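Laborbuch Sortierzelle Werkberg, Eintrag vom 8. April

Anlass
Umstellung der Kleinteilsortierung im Retourenbereich auf Zelle 2. Bisher wurde der Wannenrest von Hand nachsortiert, ein Platz pro Schicht, stehend. Seit Montag läuft die Zelle tagsüber mit, die Handplätze bleiben vorerst besetzt. Steuerung über Clidarico, Auftragsdaten kommen weiter aus Drernular.

Stand der Zahlen
Im Protokoll stehen 1.393 Greifversuche seit Beginn der Umstellung. Vorgabe aus dem Projekt Shao waren bis zu 1.000 pro Woche, der Wert ist also überschritten, allerdings inklusive der Leergriffe. Leergriffe werden von Clidarico nicht getrennt ausgewiesen. Filter dafür muss noch geschrieben werden, vorher keine Quote nach oben melden.

Änderungen am Arbeitsplatz
Die Nachsortierung von Hand entfällt nicht, sie verschiebt sich. Bisher: Wanne ausleeren, Teile trennen, Etikett. Neu: Wanne einsetzen, Freigabe am Terminal, Klärfälle abarbeiten. Die Klärfälle kommen stoßweise. Zwischen zwei Stößen steht die Person am Terminal und wartet, danach liegen mehrere Meldungen gleichzeitig an. Aus der Frühschicht kam dazu der Hinweis, dass das Warten anstrengender sei als das Sortieren. Nachvollziehbar, der Takt liegt jetzt bei der Maschine.

Vorschlag: Klärfälle puffern und gesammelt zur vollen Stunde vorlegen. Das kostet Durchlaufzeit, gibt aber zusammenhängende Zeit für die Etikettierung. Mit der Schichtplanung abstimmen, bevor in Clidarico etwas umgestellt wird.

Offen ist die Eingruppierung. Die Tätigkeit am Terminal ist in der Stellenbeschreibung nicht enthalten, die stammt vom Oktober und kennt nur den Handplatz. Liegt bei der Personalabteilung.

Beobachtungen an der Zelle
1. Weiche Teile mit kräftiger Farbe werden sicher gefunden. Flache, metallisch graue Teile auf grauem Wannenboden dagegen schlecht — Kontrast zu gering. Belichtung erhöhen hilft wenig, die Teile glänzen dann.
2. Kleine Kappen direkt an der Wand: Der Greifer fährt an, bricht ab, meldet Kollisionsgefahr. Sicherheitsabstand zur Wand steht auf dem Standardwert. Nicht verkleinern, solange die Wanne nur geklemmt ist.
3. Knautschige Stoffteile werden manchmal als zwei Objekte erkannt. Führt zu doppelten Klärfällen und damit zu doppelter Arbeit am Terminal.
4. Wanne sitzt mit blauen Klemmen über der Kartonunterlage, Lage über blaues Klebeband markiert. Für den Versuchsbetrieb ausreichend. Für den Schichtbetrieb braucht es feste Anschläge, sonst muss nach jedem Wannenwechsel neu eingemessen werden.
5. Kabelführung am KUKA-Arm: Das Bündel hängt im Bogen über dem Wannenboden. Bei tiefer Greifposition Abstand zum Wannenrand prüfen, gegebenenfalls zusätzlicher Halter am Oberarm.

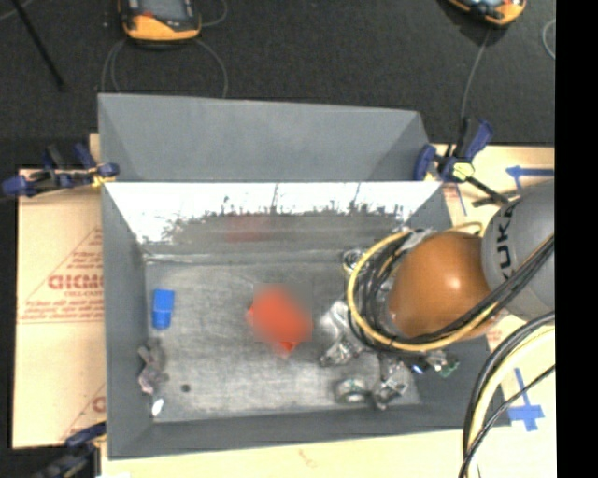

Nächste Schritte
Leergriffe aus dem Protokoll filtern, danach Zahlen neu ziehen.
Helle Einlage für den Wannenboden testen, matt, abwaschbar.
Anschläge zeichnen und in der Werkstatt anfragen. Klemmen bleiben bis dahin.
Doppelerkennung bei Stoffteilen: Schwelle für das Zusammenfassen anheben, mit den gespeicherten Aufnahmen gegenrechnen.
Kurzanleitung für das Terminal auf eine Seite bringen. Die jetzige Fassung erklärt die Software, die Schicht braucht aber die Reihenfolge der Handgriffe.
Rückmeldung der Spätschicht zum Warten einholen — bisher liegt nur die der Frühschicht vor.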